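Feb 3, 2024

Back room notebook, drinks corner and the white table

Okay, so the drinks corner is getting sorted whether it likes it or not. I came in early meaning to finish the Grikel drawings and instead I spent the first hour washing cups (there were cups behind the kettle, cups in the sink, one on top of the paint shelf with a brush standing in it). The brush cup is now officially a brush cup. I wrote BRUSH on it with the fat marker and it lives with the paints.

Cauã says we should go back to paper cups. We tried that in September and the bin was full by lunch every single day, plus they go soft if you forget your drink next to the glue pot, and everybody in here forgets their drink. So plastic it is. They bounce, they stack, and they don't mind the bench.

What I want to settle is color. The plan so far is pastel for drinking, anything clear or white for mixing. I like it because you can tell from across the room, even with safety glasses on and sawdust all over them. Bello pointed out that two of the old measuring cups are a sort of washed-out yellow and could pass for pastel in bad light — fair point, so those have gone in the box for Usman, who wants them for seedlings.

Washing notes, mostly for me. Hot water and dish soap does fine on tea. Coffee rings on the inside needed baking soda and a soak, 10 minutes or so I'd guess, I wasn't watching the clock. Don't use the green scrubber on the matte ones! It leaves shiny scratches that never come out. The soft side of the sponge is plenty.

Then the white table. It was under the Dokura catalogs and a coil of hose, and I'd forgotten how nice a surface it is when you can see it. Wiped it twice. The rule I'd like to try is that drinks go at the back, against the wall, and the front is for hands and paper. Elbows have ended more drinks in this room than thirst has. I lost the whole Ekdale sketch to an iced tea last fall and I'm still a bit sore about it.

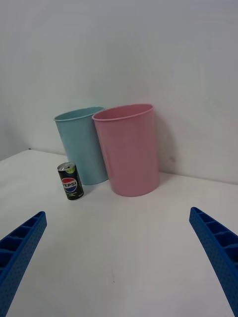 2 min read

Pink and light blue at the back, with a little Pepsi for company. I think those two cups look great against all that white, and the colors are easy to tell apart, so if two people are working at the table there's no picking up the wrong one. The pink is the bigger of the pair and I've already called dibs for tea.

I do like the short slim cans. A regular one always seems to end up half full and flat on the windowsill, and these are just enough for a break. Cauã thinks they're a rip-off. He also drinks mine, so I'm not taking notes on that.

Still to do: hooks or a shelf for the clean cups (a shelf, probably, hooks are no good without handles), a tray under the kettle, and find out where the second sponge went. Bello has an offcut of pine that might do for the shelf if it isn't already promised to the Grikel job. I'll ask before I cut anything. Drawings after lunch.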